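작업 노트 / 원격조작 시연 수집, 트레이 정리 과제
10월, 월요일. 오전 9시 반 시작.

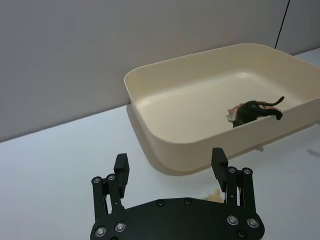
오늘 목표는 동물 모형을 트레이에서 꺼내고 다시 넣는 과제의 시연을 109개까지 채우는 것. 지난주까지 쌓인 분량에서 14개가 모자랐다. 조작은 리더 암으로 하고, 기록은 손목 카메라와 관절값, 그리퍼 개폐량만 남긴다. 외부 카메라는 이번 세트에서 뺐다. Tirnitov 쪽 학습 코드가 손목 영상 하나만 받기 때문에 같이 저장해 봐야 용량만 먹는다.

시작 전 점검
- 리더 암 영점 다시 맞춤. 주말 동안 전원을 내려 놓아서 3번 관절이 조금 틀어져 있었다.
- 그리퍼 완전히 열기, 완전히 닫기 각각 확인. 기록값이 0과 1에 제대로 붙는다.
- 카메라 노출은 수동 고정. 자동으로 두면 손이 흰 테이블 쪽으로 내려갈 때 화면이 어두워지면서 검은 모형의 윤곽이 뭉개진다.
- 저장 폴더 이름은 Naltdale 규칙대로. 지난번에 밑줄 빼먹은 폴더는 이름을 고쳐 두었음.

오전
워밍업으로 저장 없이 몇 번 돌려 봤다. 트레이 벽이 높은 편이라 손목을 눕힌 채로 들어가면 손가락보다 마운트 쪽이 먼저 테두리에 걸린다. 위에서 거의 수직으로 내려가서 안에서 자세를 잡는 쪽이 안전하다. 시연할 때 이 순서를 흔들지 말 것. 사람마다 들어가는 각도가 다르면 정책이 중간 각도를 배워서 테두리를 친다. Rulitz 과제 때 한 번 겪은 문제다.

검은 표범 모양 모형과 줄무늬 호랑이 모형이 벽 쪽에 붙어서 겹쳐 있는 배치가 제일 까다롭다. 검은 쪽을 먼저 잡는 것으로 통일했다. 꼬리를 잡으면 집히기는 하는데 들어 올리는 동안 몸통이 돌아가고, 놓을 때 방향이 매번 달라진다. 몸통 가운데를 잡되 손가락 하나가 벽과 모형 사이로 들어가야 한다. 틈이 없으면 먼저 손가락 끝으로 모형을 안쪽으로 살짝 끌어낸 다음 잡는다. 이 끌어내는 동작도 시연에 그대로 남기기로 했다. 잘라 내면 정책 입장에서는 갑자기 모형 위치가 바뀐 것처럼 보인다.

그리퍼도 모형도 검은색이라 손목 영상에서 손가락 끝과 모형 경계가 잘 안 보이는 구간이 있다. 조작하는 사람은 고개를 돌려서 직접 보면 되지만 정책은 그렇게 못 한다. 그래서 잡기 직전에는 모니터만 보고 조작하는 것으로 규칙을 바꿨다. 속도가 눈에 띄게 느려지고 답답하지만 영상에 없는 정보로 움직이는 것보다 낫다고 본다. 이 규칙 전후의 시연은 메타데이터에 따로 표시해 둠(view_only 항목).

점심 전까지 5개 저장.

오후
1시 반에 재개. 남은 분량은 모형 배치를 바꿔 가며 진행. 배치는 손으로 대충 던져 넣지 않고 배치표 순서대로 놓았다. 지난주 시연을 훑어보니 모형이 트레이 가운데 서 있는 경우가 너무 많아서, 이번에는 벽에 붙거나 겹친 경우, 옆으로 누운 경우를 주로 넣었다. 트레이 각도도 몇 번 돌려 놓았다. 테이블 모서리와 나란히 놓은 것만 모으면 트레이가 비스듬할 때 접근이 어긋난다.

중간에 리더 암 통신이 끊겨서 세션을 다시 켰다. 끊긴 순간 팔로워는 그 자리에 멈췄고 트레이에는 닿지 않았다. 케이블을 다시 꽂으니 정상. 끊긴 시연은 삭제. 커넥터 쪽이 헐거운 느낌이라 다음에 열어 볼 것.

실패한 시연 2개는 지우지 않고 fail 폴더로 옮겼다. 하나는 들어 올리다가 떨어뜨렸고, 하나는 호랑이가 표범에 걸려 같이 딸려 올라왔다. 떨어뜨린 쪽은 다시 잡아서 끝까지 마쳤으니 복구 동작 예시로 쓸 수 있을지 Heywood 쪽 회의 때 물어본다. 개수에는 넣지 않았다.

4시 40분에 목표 분량 채움. 저장된 파일을 전부 열어서 프레임 빠진 것이 없는지 확인했다. 시연 하나가 앞부분에서 손을 움직이기 전 대기 시간이 너무 길어서 앞을 잘랐다. 다른 시연도 시작 대기가 제각각이라, 학습 전에 첫 움직임 기준으로 맞추는 스크립트를 한 번 돌려야 한다.

메모
- 그리퍼를 닫는 속도가 조작자마다 다르다. 천천히 쥐는 시연과 확 쥐는 시연이 섞여 있음. 일단 그대로 학습시켜 보고, 쥐는 시점에서 머뭇거리면 그때 나눈다.
- 놓을 때 손을 완전히 연 다음 위로 빼기. 반쯤 연 상태로 빼면 모형이 손가락 패드에 끌려서 넘어진다. 오늘 찍은 것 중에도 그런 게 있는데 결과는 성공이라 남겨 두었다.
- 손으로 팔을 직접 잡고 가르치는 방식도 다시 비교해 보고 싶다. 트레이 안쪽 접촉은 그쪽이 힘을 느끼기 쉬운데, 조작하는 손이 손목 영상에 들어오는 게 문제.

내일 할 일
커넥터 확인, 시작 구간 정렬 스크립트, 밤새 학습 걸기 전에 검증용 배치 따로 빼 두기. 검증 배치는 오늘 쓴 배치표와 겹치지 않게.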